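Chapter 8
Reading the Green: Slope, Speed and the Putts in Between
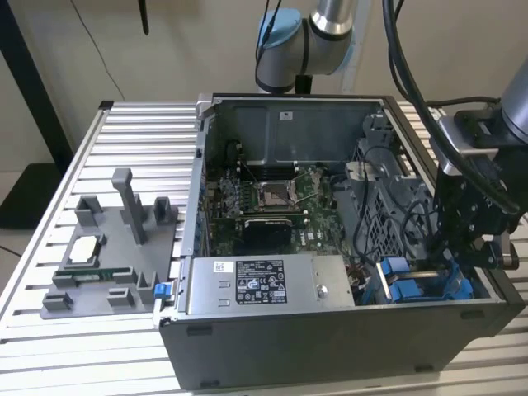

I missed a three-foot putt in front of my whole family once, and I still think about it when I'm brushing my teeth. It was the last hole of the club championship at Indley, a par 70 with greens so quick in May that the members tell guests to leave the driver at home and bring a second putter. I had read that putt from behind the ball. I had read it from behind the hole too. I saw a tiny break to the left, I aimed for it, and the ball sailed past the right lip like it had somewhere to be.

So what went wrong? My stroke was fine (my brother had it on his phone, thank you very much, and we've all watched it plenty). The trouble was that I picked a line first and thought about speed second. I'd hit the ball hard enough to run four feet past, and at that pace the little slope I'd seen had no time to do its work.

If you take one idea from this chapter, please take this one: a putt doesn't have a line until you've decided how fast you're going to roll it. Hit the same ball over the same patch of grass at two different speeds and you'll get two different curves. A firm putt holds its direction for most of the trip. A soft one starts to drift early and drifts hardest near the end, when it's hardly moving at all. Most of the bending you see on television happens in that last stretch, and so do most of the groans.

In Chapter 7 we worked on the stroke itself, meaning grip, stance, and a putter face that comes back square. I'm going to assume you've put in your time on that. You don't have to be great at it! You just need to start the ball more or less where you're looking, or you'll never know whether a miss came from your hands or from your eyes.

My first real teacher in all this was Katalin Dudás, who ran the junior clinics at Sotomayor when I was fourteen and thought I knew everything. She made us walk the greens without clubs. Up one side, down the other, slowly, in flat shoes. "Your feet are better than your eyes," she'd say, and then she'd make us guess the high side with our eyes shut. I was wrong for a week and then, pretty suddenly, I was right nearly every time. We'll do her walk in the first practice session, and yes, you'll look a little silly, and yes, you should do it anyway.

After the walk we get to grain, the direction the grass grows. I'll admit I ignored grain for years, being a northern player, until Ezequiel Figueroa took me around a Bermuda course and cleaned out my wallet by the turn. Putts I'd have sworn were downhill came up short. He kept telling me to look for the shiny side, and I kept nodding and not looking.

Then comes the long putt, the sort where you'd be thrilled to walk away with two. I kept a notebook over one full season and wrote down every first putt I hit, 554 of them in all. When I went back through it, I found that my bad three-putts hardly ever came from a poor line. I'd left the first one way short or knocked it way past. That notebook changed how I practice, and the distance drills toward the end of the chapter come straight out of it.

Before you read on, I'd like you to try something. Find a practice green with some tilt to it and drop three balls ten feet from a hole, on the side of the slope. Putt the first one so it would just topple in over the front edge. Putt the second so it would finish a foot past. Hit the third one firmly, at the back of the cup. Watch how much you have to move your aim each time, and write it down, even if it's on the back of a scorecard.

Keep that card handy. We'll start the next section with the middle ball, the one that finishes a foot past, and work out why I'd like it to become your normal pace.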